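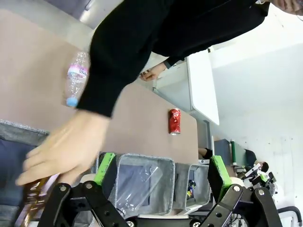
5.3 Does the planner know when a hand is near?

We doubt it. The Zonex planner reports a 94 percent success rate over 200 sorting trials, but that figure counts a trial as a success even when the operator steps in. Figure 4 shows a hand reaching in close to the gripper while a bottle is at the fingers. Nothing in the wrist view alone tells the policy whether to let go, hold still or carry on.

We reran 100 trials with intervention scored as failure. The ranking of the 2 planners changed - Lunelov came out ahead - and we would not read much into that either. Van Rooij's earlier scoring rule has the same gap.

Figure 4. Wrist camera view during sorting.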